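Kitchen arm trial, review meeting, October
Present: Mei Szabo (chair), Kourosh Esfahani, Avmont rep by phone

1. Astura kit. Kourosh went over the offer from Avmont: one arm, software, 18 months of support. Mei asked what support covers. The rep said "most things." Mei asked for a list.
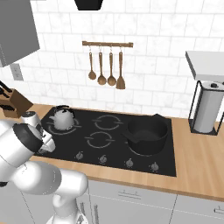

Astura arm at the cooktop, kettle task, simulation.

2. Results. Avmont claims 70 clean kettle runs in simulation. Kourosh said that tells us little about our own stove — no real-kitchen runs have been shown. The rep offered a demo at the Montoya site. Mei wants the failed runs as well.

3. Price. Held over. No deposit until item 2 is settled.

Action: Kourosh to get the run logs within 6 weeks.

Closed 4:18 p.m.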